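Warum ich auf Conventions wieder Schlange stehen will

Seit vielen Jahren besuche ich Treffen für Comic und Manga, zuerst in Belgien, dann auch in Deutschland. Im Februar war ich in Skatow, auf einer kleinen Messe mit 148 Ausstellern. Dort habe ich für ein Autogramm keine Minute gewartet. Man bucht jetzt über Rondix einen Termin, bekommt die Nummer auf das Telefon und geht zur genannten Zeit an den Tisch. Meine Nummer war 2810.

Viele finden das bequem, und ich verstehe sie gut. Trotzdem meine ich, dass uns damit etwas verloren geht. In der Schlange habe ich früher die meisten Empfehlungen bekommen. Man zeigt sein Heft, der Nachbar zeigt seines, und nach zwei Stunden kennt man drei neue Serien. Geert Van Loon, mit dem ich seit der Schulzeit Comics tausche, habe ich genau so kennengelernt - wir warteten beide auf einen Zeichner, der dann krank war. 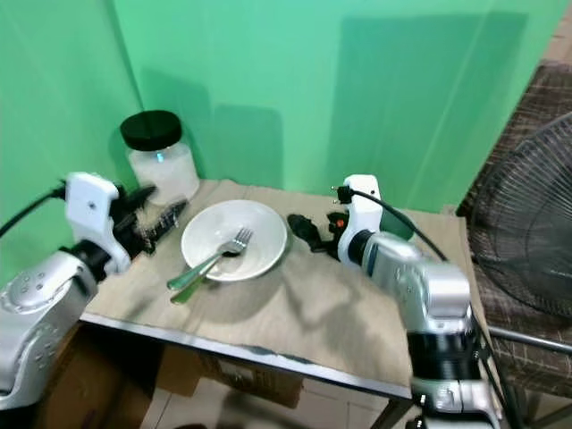

Dazu kommt der Preis. In Skatow gab es 400 Termine, und die besten Zeiten waren nur mit dem teuren Ticket zu haben. Ein Schüler mit wenig Geld konnte früher einfach um sechs Uhr morgens kommen und stand dann ganz vorne. Diese Möglichkeit hat er heute nicht mehr.

Ich verlange nicht, dass man alles wieder abschafft. Für Menschen, die nicht lange stehen können, ist der Termin eine echte Hilfe. Aber die Hälfte der Plätze sollte man ohne Buchung vergeben, am Tisch, an die, die warten möchten. Ich würde mich gerne dazustellen.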